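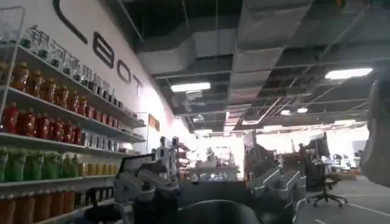

Edge finishing on veg-tan belts: gum, wax or acrylic?

5/25/19

bridle_bench
I make belts from 10 oz veg-tan shoulder. The edges look good on delivery and go fuzzy near the buckle fold after one season. Current process: bevel with a size 2, sand to 400, dampen, burnish with gum tragacanth. Of the 74 belts I sold last year, five came back for it. Would acrylic edge paint hold up better?

Lesex
Paint will crack at the fold before gum fuzzes. Shoulder is stretchy and the fibers are looser than in the butt. I would change the cut first and leave the finish alone.

skiver58
Disagree. I have used shoulder for years with no returns. Sand to 600, gum, then a beeswax and paraffin mix melted in with a warm iron and burnished again. The wax is what keeps sweat out.

bridle_bench
What ratio on the wax? And do you dye before or after the gum?

skiver58
Two parts beeswax to one paraffin by weight. Dye before. Gum seals the edge and the dye will go on blotchy over it.

Lesex
Wax is fine on a strap that stays flat. At the fold it gets worked out within months. Skive the fold to half thickness, round the edge again after skiving, then finish. Most people bevel first and skive second, and that leaves a raw corner.

hattori_awl
Second the point about order. Acrylic can work at the fold if the coats are thin. I do three and sand between them – one thick coat is what peels.

skiver58
Three coats on both edges of a 58 inch strap is a lot of labor for a work belt.

bridle_bench
I have been beveling first. In March I cut a batch from butt but kept the same order, so I will run the next ones with the skive first and gum plus wax on top. No paint for now.

Lesex
Keep one shoulder strap in the batch. Otherwise you are changing two things at once.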